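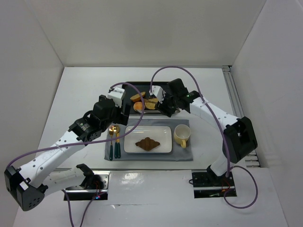 Pamia is the name we gave to our breakfast-serving task, and Mota is the rule sheet that goes with it. The sheet has grown to three pages, so I am writing down which rules we kept and how we word them. The task is simple on paper. Two arms move baked food from a black tray to a white plate, with the mug and cutlery left where they were.

Start state

The cloth goes down first, then the plate, then the cutlery to the left with the heads towards the tray. The mug stands to the right of the plate, handle towards the operator. Small wrinkles in the cloth are allowed. A fold under the plate is not. We stopped fixing the choice of food per run, but whatever is on the tray must be written in the log before the arms are powered.

Cables

A cable loop may pass over the plate or tray but may not touch either. Ties go on the long upper link only. A tie close to the elbow pulls when the joint folds, and we lost most of a morning in February to that fault.

Tool grip

A serving tool is held by its handle, with some of the handle showing on the far side of the fingers. The other arm stays near the tray and holds its position until the tool is clear of the food.

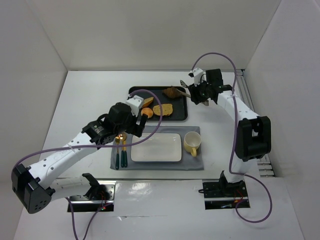
Speed and stopping

Tip speed over the cloth is capped at 210 millimetres per second. The cap applies to both arms, including the one that is waiting. Either operator may call a stop, and the run is then marked as stopped even if it could have been resumed. Jelto, our logging script, used to merge the two halves of a resumed run. That option has been removed.

Wrist view check

Before each block of 8 runs, open the gripper over the setting and look at the wrist view. The cutlery heads and the near corner of the plate should both be visible between or beside the fingers. Crumbs on the cloth are noted and left until the block ends.

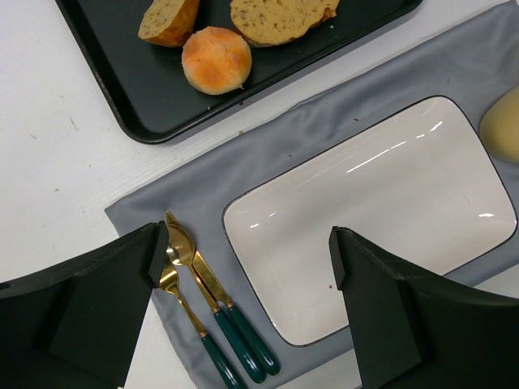 Reading time: 3 min

The check takes almost no time and replaces the tape marks we used at Teltadow, which lifted whenever the table was wiped. Finger pads are inspected at the same point. Replace both pads on a gripper together, and enter the change under the run number that follows it.

Still open is the wording for a dropped item. The present text says "on the table", and two operators have read that as excluding the cloth. I intend to change it to "anywhere other than the tray or the plate" in the next revision.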